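# 대나무 도마 하나를 들이고 나서 쓰는 긴 후기

주방 살림에 욕심이 없다고 늘 말하고 다니는데, 찬장을 열어 보면 그 말이 참 무색해요. 이번에도 도마는 절대 안 산다고 했다가 결국 하나 들였습니다. Udton에서 나온 대나무 도마예요. 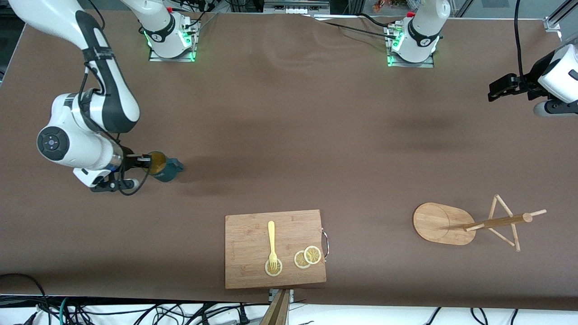 원래 쓰던 건 플라스틱 도마였는데, 칼자국 사이에 김칫국물이 배어서 아무리 닦아도 붉은 기가 안 빠지더라고요. 몇 년을 버티다가 지난 August, 아니 8월에(요즘 주문 내역을 영어 사이트에서 보다 보니 말이 이렇게 나옵니다) Bredis라는 작은 주방용품 가게에서 세일을 하길래 그만 눌러 버렸어요. 네모반듯한 모양에 밝은 결과 어두운 결이 같이 보이는 게 마음에 들었고, 옆에 작은 금속 고리 손잡이가 달린 것도 한몫했습니다.

무게부터 말씀드릴게요. 저울에 올려 보니 742g이 나왔어요. 예전에 쓰던 두꺼운 원목 도마는 한 손으로 들면 손목이 시큰했는데, 이건 썰어 둔 채소를 냄비에 쓸어 넣을 때 한 손으로 기울일 만합니다. 그렇다고 너무 가벼워서 밀리는 느낌도 아니고요. 다만 물기 있는 상판에서는 조금 미끄러지니까 젖은 행주를 한 장 깔고 쓰시는 게 좋아요. 긴 쪽은 41cm쯤 되는데, 저희 집 개수대에는 비스듬히 세워야 들어갑니다. 개수대가 작은 댁은 꼭 재 보고 사세요!

제일 자주 올리는 건 레몬이에요. 저녁 먹고 나면 레몬을 동그랗게 썰어서 따뜻한 물에 띄워 마시는 게 몇 해째 이어진 버릇이거든요. 칼이 닿는 느낌은 플라스틱보다 단단한 편이고, 소리도 또각또각 조금 큽니다. 저는 그 소리가 좋은데 밤 11시 넘어서는 살짝 눈치가 보여요. 레몬즙이 스며들까 걱정했는데, 쓰고 바로 물로 헹궈서 세워 두면 아직까지 얼룩은 없어요. 한번은 썬 레몬을 밤새 올려 둔 채 잤더니 그 자리만 색이 옅어져서 속이 쓰렸습니다. 기름 한 번 먹이니 많이 돌아왔지만요.

기름은 Mkhize 도마 오일을 씁니다. 100ml짜리 작은 병인데, 한 번에 쓰는 양이 정말 적어서 꽤 오래가요. 마른 천에 조금 묻혀 결을 따라 문지르고 하룻밤 두었다가 닦아 내면 됩니다. 처음에는 귀찮을 줄 알았는데 이게 또 은근히 마음이 가라앉는 일이라, 라디오 틀어 놓고 느긋하게 하고 있어요.

고리 손잡이 이야기를 빼놓을 수가 없네요. 벽에 걸어 말릴 수 있으니 좁은 주방에서는 정말 고맙습니다. 그런데 설거지할 때 고리가 달랑거려서 그릇에 부딪히는 소리가 나고, 고리와 나무가 만나는 부분은 물기가 잘 안 빠져요. 저는 마른행주 귀퉁이로 그 부분을 한 번 더 닦아 줍니다. 이 부분만 조금 더 매끈하게 만들어 주셨으면 별점을 꽉 채웠을 텐데요.

도마 옆에 나무로 된 머그 걸이를 두고 쓰면 색이 잘 어울려요. 머그는 속이 노란 짙은 청록색이 저는 제일 예쁘고요. 레몬물을 담으면 물빛까지 노르스름해 보여서 괜히 기분이 좋아집니다. 연노랑 플라스틱 포크도 하나 꺼내 두고 레몬 조각 건질 때 쓰는데, 가볍고 막 쓰기에 편해요. 이러니 살림이 늘지요.

사기 전에 Cullcombe 도마도 한참 들여다봤어요. 그쪽은 더 두껍고 테두리에 홈이 파여 있어서 고기나 수박처럼 물이 많이 나오는 걸 써는 분께는 그게 나을 거예요. 이 도마는 홈이 없다 보니 토마토를 썰면 국물이 상판으로 흐릅니다. 저는 과일 조금, 파 조금 써는 날이 대부분이라 평평한 쪽이 닦기 편했어요.

식기세척기에는 넣지 마세요. 지인이 비슷한 대나무 도마를 2번 돌렸다가 가운데가 쩍 갈라졌대요. 손으로 씻고, 세워서 말리고, 가끔 기름 먹이고. 이 정도 손이 가도 괜찮으신 분께 권해 드립니다.

별점은 다섯 개 중에 네 개예요. 겨울에 건조해지면 휘지는 않는지, 그때 가서 한 번 더 적어 볼게요.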